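Oct 14, 2019

Parallel fingers or the three-finger hand: week one

I said in the last post that I would stop changing three things at a time. So for the past week I left the arm alone, left the controller alone, and only swapped the gripper. Everything ran in the simulator, in the kitchen layout Noemí Alvarado built for us back in January. The task was the same each time: pick up the can, get it clear of the plate, put it down on the counter without knocking anything.
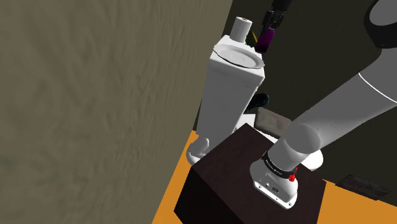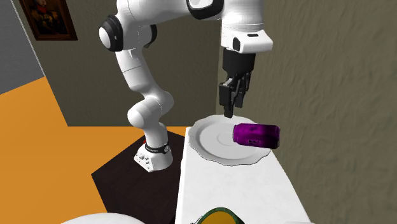

Two views of the kitchen layout, with the arm on its dark pedestal.

The two grippers are the plain parallel one that we've used since the start and the Punder, a three-finger model that Terence Pearce wanted to try. I was not keen on the Punder. It has more joints, it takes longer to simulate, and I had to write a new config file for it. But Terence had been asking since the summer, and Serkville has a real one we can use later if the numbers are any good.

I ran 776 attempts in total, split evenly. The start pose of the can was random within limits. I fixed the seed so both grippers got the same set of poses, which I did not do last time and regretted.

The parallel gripper did better on a can lying down. It comes in from above, straddles the can, closes, lifts. If the approach is square to the long side of the can it almost always works. If the wrist is off by more than a few degrees, the can turns in the fingers as they close and sometimes rolls. The plate rim stops it some of the time. I counted that as a failure anyway, as the arm then has to look again and replan.

The Punder did better on a can standing up, and it cared much less about wrist angle. Its trouble was the plate. The fingers spread wide before they close, and with a can near the rim one of them tends to touch the plate on the way down. In 62 runs the plate moved enough that I threw the result out and marked it as a collision. The parallel gripper had 7 of those.

Some of this may be my fault. The finger opening on the Punder is set in the config and I used the default. Tyra Moen looked at the file on Thursday and thought I could close it up a good deal and still get around the can. I'll try that next.

Other notes, mostly for myself:

Friction matters more than I expected. With the default value both grippers look great. I dropped it until the parallel gripper began to slip now and then, which is closer to what we see on the bench, and kept it there for both.

The wrist camera is less useful with the Punder. Two of the fingers sit in its view for the last part of the approach, and the pose estimate jumps. I ended up using the fixed camera for the final check on both grippers to keep things fair. That costs a bit of time per attempt.

The controller we use is Carrillo, same version as before. It handled the gripper swap fine once I had the tool offset right. I had it wrong for most of Tuesday – the offset was measured to the flange and not the fingertips – so everything from Tuesday is deleted and not in the totals above.

Simulation speed dropped by about a third with the three-finger hand. I can live with that for one object. For the full set of dishes it would be a problem on my machine, and I would have to ask Ximena Hinojosa for time on the bigger one.

If I had to pick today I'd stay with the parallel gripper for anything lying on a plate, and put the work into a better wrist angle estimate. That is probably cheaper than teaching the Punder to keep its fingers in. Terence does not agree, and he has a point that half of our objects will be upright in the real kitchen.

Next week is the narrower opening, same seed, same poses. After that Anayeli Chávez wants to add bowls. I've put the config files in the Wurken folder if anyone on the team wants to rerun the first set. Use the ones marked "b". The others still have the bad offset in them.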